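Seven months of goats, and what the milk pays

Saturday, December 5, 2020

I promised back in July that I'd write up how the goat milk side of things was going, and then the hay came in late and the barn roof leaked and I wrote exactly zero words. So this is me catching up, with coffee, while it sleets outside.

If you're new here, I keep dairy goats on a rented hill place we call Dindar (the name came with the mailbox and I never changed it). Right now I'm milking 30 does. Most of them are Alpine crosses, a few are Saanens I bought from a herd that was closing down, and one is of no breed anybody has been able to agree on. She gives more than most of the Saanens, so I've quit asking.

The big change this year was that I stopped selling all my milk to one buyer. For a long time every drop went to Urkix, the little cheese plant down the valley. They're good people and they pay on time, but they only want milk in quantity from spring until early fall, and then they cut everybody's share. You can't cut a goat's share. She eats the same hay in October whether the plant wants her milk or not! So I signed up with Flemamon, which is a delivery outfit that takes bottled milk and soft cheese into town twice a week, and I split things between the two.

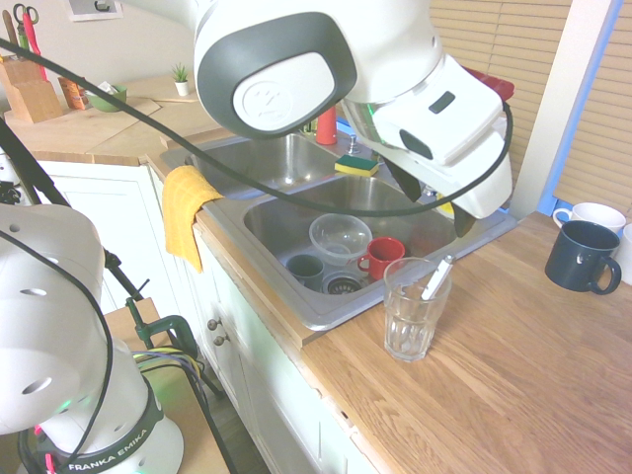
Is it worth it to have two buyers when you're only milking a small herd?

For me it has been, mostly on account of the fall months, when the plant was taking half of what I had and the delivery customers took the rest. The price per gallon is better on the bottled side too, though you give a chunk of it back in bottles, labels, caps and driving.

The driving is what gets me. Twice a week doesn't sound like much until you're scraping the windshield at five in the morning with your does hollering at you from the other side of the fence. I've worked out a routine where I milk, chill, load, drive, and then come home and do the hoof trimming and the cleaning in the afternoon. It's fine. It's a long day, but I knew that when I said yes.

Now the money, which I know is why half of you are reading. I had 52 standing orders with Flemamon at the end of November. Some of those are for one bottle a week and some are from families who go through the stuff like water. After their cut, and after bottles and gas, I cleared 1,655 dollars on that side for the month. That doesn't include the hay, which I'm going to complain about in a minute. It also doesn't include my own time, and please don't ask me to work that out per hour, I'd have to lie down.

Hay. Oh boy. First cutting was thin everywhere around here and second cutting got rained on, so the nice leafy stuff I like for the milkers was hard to find at any price. I ended up buying from three different farms and the bales don't match at all. The does are picky – they'll pull out the good bits, drop the stems on the floor and then look at me like I did it. I've been feeding the stemmy bales to the dry does and the bucks and saving the alfalfa mix for the ones in milk. So far nobody's dropped off by more than you'd expect for the time of year.

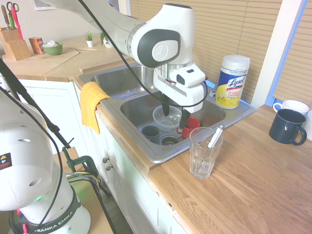 Which gets me to the question of winter milk. Goats want to breed in the fall and kid in the spring, and if you let them all do that, you have a flood in May and nothing at all in January. Urkix would be happy with that. The bottle customers would not. What I'm trying this time is milking a group of does straight through without breeding them back. I've got the best of last spring's fresheners in that group, the ones that held their weight and didn't sulk through the hot weather.

A few folks in the comments asked if milking through is hard on the animals. My vet is fine with it so long as I watch their condition, and I run my hands over every one of them once a week. A doe with a thick coat can fool you, she'll look round as a barrel and have nothing on her spine. Two of mine got moved to the dry pen last month for that reason and they're already looking better.

I also took your advice about buck breeds, sort of. The new buck is called Xu, he's an Alpine, and he smells exactly as bad as you'd imagine. He came from a line with good udder attachment and he's calmer than the last one, who took the gate off its hinges twice. Xu has only taken it off once. His first kids should be here in spring and I'm very curious, especially about the ones out of the Saanens.
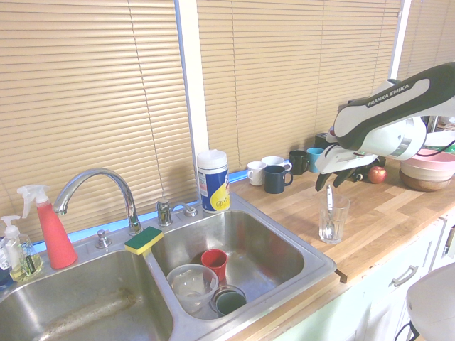 At the kitchen sink.

A couple of leftovers before I go feed. The soft cheese is selling better than I thought it would, and the plain one outsells the garlic one, which hurts my feelings a little because the garlic one is the one I like. I'm going to try an ash-coated log after New Year's if I can get the humidity right in the old pantry. Also, I've had several people ask about buying doelings. I'll have some in spring, but I'm keeping first pick for myself and there are already names on the list, so email me soon if you're serious. Deposits hold a spot, and I don't ship – you have to come up the hill and get her.

And if anyone has a source for decent glass quart bottles that doesn't want me to order a whole pallet, please leave it in the comments. I'm down to my last few cases.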